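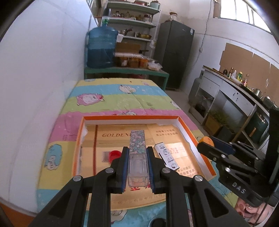

Segmenting two-handed tidying demonstrations from handheld gripper recordings

Project report, robot software course, group Taltberg

1. Background

Our group worked on the part of the pipeline that sits between recording and training. Demonstrations arrive as long wrist-view videos from two handheld grippers, one per hand, with a pose track and a jaw opening value for each. A policy can't be trained on them directly. Somebody has to decide where one pick ends and the next begins, and which hand was doing the work. Until this semester that was done by hand in a spreadsheet, which took longer than the recording.

The goal was a tool that proposes the cuts on its own and lets a person fix them quickly. We named it Skakent. It reads the recordings, writes a list of segments, and passes them to Kabbaj, the training code we inherited from last year's group. We did not change anything in Kabbaj except the loader.

2. Data

We used 306 segments of small-object handling, labeled by hand, from 19 recordings. All of them are tabletop or bedside tasks: putting small things into a box or tray, taking them out, moving them from one side to the other. Objects include caps, small boxes, clear cases and balls. We kept 6 recordings out of all tuning and used them only for the results in section 5.

The segment labels are reach, grasp, carry, place and idle. Each hand gets its own label track. We first tried one shared track for both hands and gave up on it after the first week, as one hand is often carrying while the other is still reaching.

3. Method

The first version used only the jaw opening. A grasp started when the jaws closed faster than a threshold and ended when the opening stopped changing. This is simple and works on rigid boxes. It does badly on very narrow objects, where the final opening is close to fully closed and looks the same as closing on nothing.

The second version adds two things. One is the speed of the gripper, smoothed over a short window. The other is a check on the wrist image: we crop the region between the jaws and compare it before and after the jaws stop moving. If the object stays put in the crop while the rest of the image moves, the hand is carrying it.
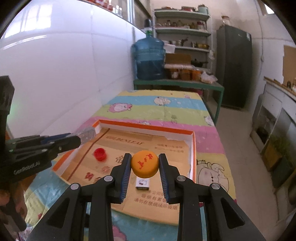 The crop has to be set separately for each hand. In our first runs we used the same rectangle for both, and whenever the second gripper came in from the side its pads landed inside the crop and were scored as a held object. We now project the other gripper's pose into the view and mask that area out. The mask is larger than it needs to be, and it sometimes covers a small object near the other hand. We accepted that for now.

The last step is a small state machine that rejects impossible orders, such as a place with no carry before it. It runs on each hand separately, with one exception. A handover counts as a place for the giving hand and a grasp for the receiving hand at the same time.

4. Review tool

The proposed cuts are shown on two strips, left hand above right hand, with the video on top. Cuts can be dragged and labels changed with a key press. We wrote it as a local web page in front of a small Python server. Every edit is saved as a separate line in a log, so the original proposal is never overwritten. This turned out to be useful for section 5, where the edit log was our main measurement.

5. Results

On the held-out recordings almost all of the carry segments were accepted without edits. Reach and grasp were worse. The most common edit was moving the start of a grasp later, because people tend to half close the jaws on the way to the object. The jaw threshold fires on that first movement.

Printed surfaces caused fewer problems than we expected. Patterned cloth and large lettering under the objects give the image comparison plenty to track, and plain white surfaces were harder. Clear objects were the weakest case. The background shows through them, so the crop changes even while the object is held firmly, and the carry gets split into pieces. Merging carries separated by a very short gap fixed most of these, but it also joined a few real regrasps.

We trained Kabbaj once on the hand-made labels and once on the corrected Skakent labels. The two policies behaved alike in the Tivum simulator. We don't want to claim more than that from a single training run each.

6. Open problems

The masking step assumes that both pose tracks share a clock. In 2 recordings they drifted apart and the mask ended up in the wrong place. We fixed those by hand — a proper solution would estimate the offset from moments when both grippers are in view.

The idle label is also too broad. It covers waiting, holding still above an object, and pulling the hand back, and the policy should probably not learn the same thing from all three. The label list is in the config file, so splitting it needs no code changes, only relabeling.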